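Chapter 9

Glossy Surfaces: Desks, Shelves, and Mirrors

What this chapter covers
Reading a surface before you clean it
Glare and where it comes from
Strips, seams, and edges
Keeping cables off the work surface
Terms to know: gloss, glare, seam, ledge, overhang, face

In Chapter 8 you worked with matte surfaces: unfinished wood, felt, cork, and painted walls. Matte surfaces scatter light in every direction, and they hide a good deal. A fingerprint on cork can't be seen. A fingerprint on a glossy white desk can be seen from the doorway at four in the afternoon, when the sun is low.

Most workrooms have more gloss in them than people expect. Desks, shelf boards, cabinet doors, monitor screens, and mirrors all send light back in a fairly orderly way. A person who sets up and looks after a workroom has to know how these surfaces behave, both for cleaning and for deciding what goes where.

Start with the simplest case, a mirror standing on a desk. A mirror on a wall shows whatever is across the room. A mirror leaned back on a stand shows what is higher up, and often a band of ceiling across the top of the glass. Tip it back a little more and the band gets wider.
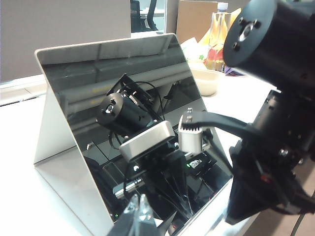 Folded sheet metal makes a good stand because it is light and stays flat on the desk. Check three things before you leave a mirror on one. The bottom edge of the glass should be held along its whole length. The stand should not slide when you push it with one finger. And the lean should be enough that a bump to the desk doesn't tip the mirror forward.

Clean the glass with a barely damp cloth, top to bottom, and dry it with a second cloth. Spray the cloth and leave the glass alone. Liquid that runs down to the bottom edge can get behind the panel and spoil the backing over time. The Orton workroom lost 2 mirrors that way before the cleaning sheet was rewritten.

9.1 Reading the surface

Before you wipe anything, bend down and look along it. From a low angle you will see dust, smears, and scratches that disappear when you stand up. You will also see shadows from things overhead, such as lamp arms and hanging cables. Students in their first week often scrub at a shadow. Move your hand over the mark. If the mark lands on top of your hand, leave it alone.

Colored strips on a white surface call for the same care. A pale blue band beside a white edge may be tape, paint, foam, or only a reflection of something nearby. From straight above they can look alike. Touch is the quickest test. Tape has an edge you can catch with a fingernail, foam gives under the finger, and a reflection moves when you move your head.
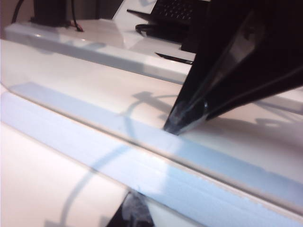 Seams are where dirt goes. Any line where two materials meet will collect dust and crumbs, and a wet cloth pushes them in deeper. Use a dry, soft brush along the seam first, always in one direction, and lift the dirt out at the end. Only then wipe the flat parts on either side. If the seam is next to a soft material, work with the brush held nearly flat so the bristles don't dig in.

9.2 Ledges, boards, and foam

A ledge is a narrow surface that sticks out below or in front of another one. The part of a shelf board that reaches past its support is the overhang. Together they make a gap, and the gap is usually dark, hard to reach, and full of cables.

Foam strips are cheap and easy to cut. Laid along a ledge, a strip can soften a hard edge, keep small things from rolling off, or mark off a part of the surface. Light colors are useful because they show dirt early. Gearóid Geraghty's shop handbook for Brennan staff sets one rule: cut the strip in one piece whenever the ledge allows it. Two short pieces leave a joint, and the joint creeps open. 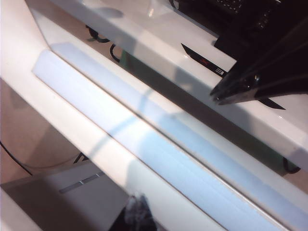 Cables should be dealt with before the surfaces are. Loops that hang below a board catch on sleeves and chair backs. Follow each cable with your hand from one end to the other, and don't pull on it. If it has slack, gather the slack under the board in a loose loop and fasten it there. Leave enough play that a keyboard can be moved forward and back. A cable that has to cross the floor should take the shortest way to the wall.

Labels on a front edge stay where they are. Wipe around them with a dry cloth — moisture lifts the corners, and a lifted corner soon becomes a lost label.

9.3 Glare and small lights

Two glossy boards set one above the other reflect each other. The lower one picks up light from the room and from the board over it, and bright patches can hide a scratch completely. Change the angle you look from, or hold a sheet of dark card over the patch.

Small indicator lights are easier to see in a dark slot than on a bright face. Don't push a cloth into a slot like that. A dry brush at the opening is enough.

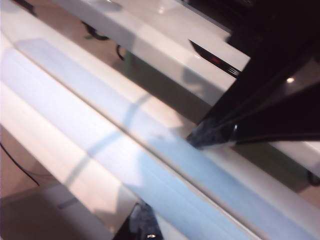
I'd go further than the dry brush, Niamh Buckley wrote in the margin of the trial edition, and do every glossy board in the room dry for the first pass, because grit under a damp cloth is what scratches them. Her point has been taken into Exercise 2. The damp pass is still needed for smears, and it comes second.

Exercises

1. Choose one glossy surface in your workroom. Look along it from a low angle and from above. Write down the marks you can see from only one of the two positions.

2. Clean a shelf board using a dry pass and then a damp one. Keep the dry cloth and look at what it picked up.

3. Find a strip or band of color on a surface and decide by touch what it is made of. Note where its seams are.

4. Trace every cable under one desk. Make a sketch that shows where each one leaves the desk and where it is fastened.

Bring your sketch to the next class. It will be used again in Chapter 11, on moving a desk without unplugging it.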